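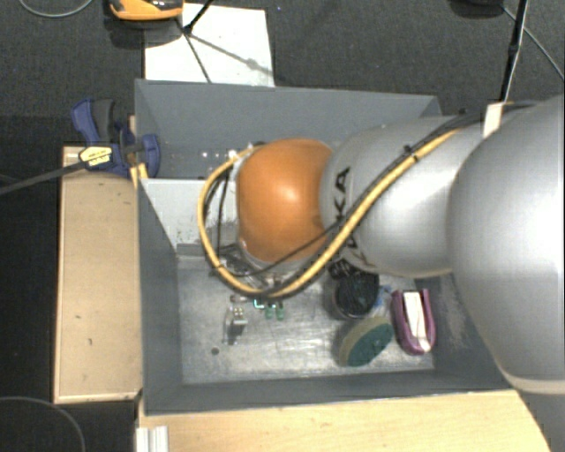
Seren Vaughan would have pulled the plug on the first night. The arm had stopped with its fingers just above the floor of the bin, she says, and the controller was reporting a good pick. "It thought it was holding something. I don't like a machine that thinks that."

The fault at Cilau took 10 days to find. The cell there practices picking mixed household objects, a sponge or a stapler, out of a metal bin, and the software, Koseo, decides after each try whether the fingers closed on anything. In July it began to get that wrong. Out of 756 attempts in one overnight run, 80 were logged as successful with nothing in the grip.

Přemysl Štefanec went to the code first and lost most of a week there. Then Branwen Pugh ran the arm by hand at low speed and watched the cables. When the wrist turned far enough, the loop beside the last joint drew tight and tugged on the gripper connector. The finger signal dropped out, and Koseo kept the last value it had seen. If that value said "closed on object," the arm carried on.

The cable was rerouted with more slack, which took 2 hours. The software change took longer. A lost signal now stops the arm and has to be cleared by a person at the cell.

Vaughan wanted one more thing: a lower force limit for downward moves. During the bad run the fingers had touched the bin floor more than once — lightly, according to the logs — and the limit in use would have let them push a good deal harder. Pugh set the new one the same afternoon. Štefanec still thinks it is too low for heavy parts.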